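When I was after a new place to work from last January, I looked at a lot of rooms with carpet tiles and no personality. So when a friend of a friend mentioned a woman who'd taken on an old brick building in Grastley and was slowly turning the back of it into a decent workroom, I invited myself over for a cup of tea. (She asked me to leave her name out of it, and I'm happy to oblige.)

She'd had the keys for 3 years by then. "I signed for it on the strength of the bricks," she told me. "The rest of it was awful. Brown paint, brown lino, a smell like wet dog." The first job was white paint, and lots of it, walls and ceiling both, and she did every bit of it herself in the evenings with the radio going.

I asked whether she'd been tempted to paint the brick as well.

"Every single week! Everyone told me to. The Tanguy people, who did the wiring, told me I'd get twice the light. But it was the only colour I had, and I'd got fond of it. So we ran the dark trim along the top and stopped there."
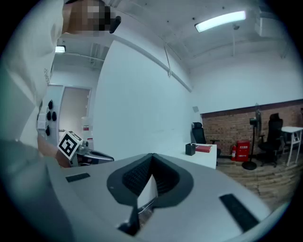
The ceiling was the bit she really wanted to talk about. Most people with a beam like hers would box it in, or hang a false ceiling under the lot and be done with it. She got a quote for exactly that, and it would have cost her 20 centimetres of height all the way across. "I'm not tall," she said, "but I like to feel I could be." So the beam stayed, painted the same white as everything else, and the duct got the same treatment. The fluorescent lighting she's less sure about. It's bright and it's cheap to run, and she can see what she's doing at five in the afternoon in winter, but she'd swap it for something softer if the money turned up.

Then there are the hooks. She's very proud of the hooks. Black ones, on a white panel, and they aren't in a row. "I held them up and moved them about until I liked it. My sister said it looked like an accident. I said good, leave it."

We got on to furniture after that, and I had a fair few questions, being a bit of a tragic for a good desk. Hers are plain white ones, and she paid 50 dollars each for them when Gruner, an office down the road, was clearing out. The chairs came from all over. She's had an expensive one, an Asta, and gave it away inside a month.

"It had 77 adjustments and none of them was comfortable," she said. (I think she was exaggerating. I didn't check.)

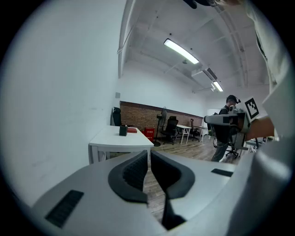
Words and tea-drinking by the author, for the Rooms We Like pages

Black for the chairs was a deliberate choice, she said, because black doesn't show the marks and you can mix different ones without it looking like a jumble sale. I'd never thought of that, and I've got four mismatched chairs at home in four different colours, so there you go.

The wooden floor was under the lino the whole time. She found it when a corner lifted near the door, and she spent the rest of that weekend on her knees with a scraper. "I was so cross that someone had covered it up. Then I got to the glue and I understood them a bit better."

Summer is the hard part. There's an air conditioning unit up on the ceiling, but she'd sooner rely on a pedestal fan and an early start, and she says the trick is to stand the fan by the brick and let it blow down the length of the room. I asked what she'd do differently. She had a good long think about that one.

"More power points," she said. "And I'd have bought the second desk at the same time as the first."

She's still deciding what to do with the big white wall. There's been talk of shelves, and her sister wants a mural. For now she likes it bare, and after an hour in there I'd started to agree with her. We had another cup of tea and she showed me the paint tins.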